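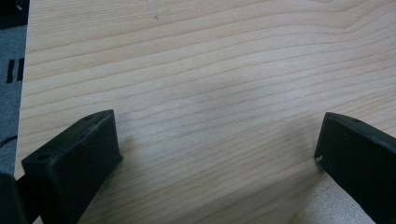 Home Notebook Materials Jigs Contact

April, bench top, second coat

Started 8:40. First coat had been on overnight and felt dry everywhere I put a hand, including the corner by the door that gave trouble last time. Went over the whole top with a gray pad, along the grain, light pressure, then vacuum, then a cloth barely damp. Left it alone until Svend was done at the saw.

The top is pale, with long thin grain lines a bit darker than the rest. Katsuhiko says pine. The order sheet from Urnach only says "softwood, light," so I am writing softwood until someone finds the invoice. It matters for the finish: the Hulach oil yellows pine more than I like, and we agreed the top should stay as light as we can keep it. Using the Bergmann matte water-based instead.

Mixed 50 ml for the test strip on the offcut. Stirred, not shaken. Foam pad, long strokes, no going back over. Strip was dull and even after an hour with the fan off. With the fan on it dried too fast and left lap marks on the second offcut, so fan stays off and the door stays shut. Put a note on the door. Inger came in anyway for the clamps.

Second coat on the top itself at 11:15. Used less than I expected. Two places to watch:

- where the grain bends into arcs. The first coat soaked in faster along there. Gave it a little extra and feathered it out.
- the front edge, where Melahat rounded it over with the small router. End grain on the short side drinks it up. Will need a third pass with a brush.

Checked with the flashlight held low at 2. No runs. One hair, picked out with tweezers, mark left is small and should sand out.

Steinar asked about wax on top of this. I would say no. The Warnham bench was waxed and now nothing sticks to it, tape included, and we tape drawings down all the time. If people want it slicker we can buff with a white pad after it cures.

Do not put anything heavy on it until the coat has had two full days. Cups never, or use the cork mats, they are in the drawer under the vise.

Leftover finish is in the jam jar, lid taped, date on the lid. Pads are rinsed and hanging over the sink.

Still to do: brush the short edge, find the invoice, order more gray pads (two left), ask Melahat which bit she used so the shelf edges match.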